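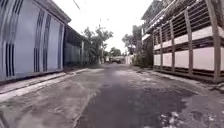
Page last updated: October

Divau Lane Mix
Cold-lay asphalt repair for laneways, driveways and back access roads

Home > Surfacing and repair > Cold mix > Divau Lane Mix

Anyone who has looked after a back lane for a few years will know how it goes. The surface starts out one even colour, then a pipe gets dug up, a bit settles near the gutter, somebody fills a hole on a Sunday with whatever was in the ute, and before long you have a patchwork of greys from one end to the other. There's nothing wrong with a patchwork! Plenty of narrow lanes look like that, darker down the middle and pale and dusty along the sides, and they carry cars and bins and bikes perfectly well. What they do need is a patch that sits flush and stays put, and that's the job we had in mind with Divau Lane Mix.

It's a ready-to-use cold asphalt with a fairly fine stone, made for thin and medium-depth repairs in places where a paving crew and a truckload of hot mix would be far too much (or simply wouldn't fit between the buildings). You open the bag, tip it in, rake it about and tamp it down. No heating and no mixing, and you can drive over it once it's been properly compacted, although it goes on hardening for a good while afterwards.

Sizes and prices

Single bag, 17 kg: see the price list at the counter, or ring us
Lane pack, 12 bags on a half pallet, wrapped: $397 including GST
Colour: charcoal when new, weathering to mid grey
Storage: under cover, off the ground, bags unopened

Most people with a handful of potholes buy single bags and come back if they run short. If you're doing a whole lane, do have a look at the lane pack, as it works out cheaper by the bag and the half pallet will go into a decent-sized trailer. One bag covers a smaller area than you might expect, so measure the hole at its deepest point as well as across the top, and bring us the measurements if you'd like a hand with the sum. We'd much sooner talk it through over the counter than have you drive back twice.

Getting the hole ready

This is the part everybody wants to skip, us included. Sweep out the loose stone and grit, and keep sweeping until the broom stops bringing up dust. Old lanes shed a surprising amount of fine material along their edges, and a patch laid over that will lift. Cut the sides of the hole as square as you can manage with a bolster or a spade. Brush out any standing water too. The mix will tolerate a damp base, but it doesn't like a puddle.

Fill in layers if the hole is deeper than your hand is wide, tamping each one before you add the next. Leave the last layer standing a little proud and bring it down level with the tamper.

Working beside a kerb or a wall

A lot of our laneway customers have a raised concrete kerb and gutter strip hard up against the buildings, and the join between the asphalt and the concrete is usually where trouble begins. Work the mix towards the concrete with the back of the rake and compact that edge first, then come back out into the lane. Keep the gutter itself clear so the rain has somewhere to go. We see people fill the gutter line to get a smooth finish and, well, it does look lovely until the first storm.

If there's a nicely painted wall alongside, lean a sheet of scrap ply against it while you tamp. The binder is black and sticky and it flicks. A pale blue-grey wall will show every spot of it, and decorative stripe work is no fun at all to touch up. Fresh splashes come off hard surfaces with a citrus cleaner, but test a hidden corner of the paint first.

What you'll need

Stiff broom and a shovel
Steel rake
Hand tamper (the Skanen long-handled one suits this mix very well, and we hire it by the day as well as selling it)
Gloves and old boots, and we do mean old
A bit of dry sand to dust over the finished patch, so it doesn't pick up on tyres

Will it match?

On the first day, no. New cold mix is a good deal darker than tired asphalt, and a long repair down the middle of a lane will stand out as a dark band. It softens with sun and traffic. We have an offcut board at the shop with fresh and weathered pieces side by side, and it's worth a squint at that if the look of the thing matters to you or your neighbours.

Not suited to

Cracks narrower than a finger (use a pourable crack filler)
Holes with water coming up from underneath
Resurfacing a full lane from kerb to kerb

Pick-up and delivery

Jarkismont stocks the Divau range at the Lindsay yard, with the cold mix kept under the awning on the left as you drive in. Allow around 2 days for local delivery. Please tell us when you order if your access is narrow, and which end the truck should come in from, because our drivers are patient people but they can't turn around in a laneway.

See also: Divau Crack Filler, Skanen hand tampers, kerb and gutter repair mortar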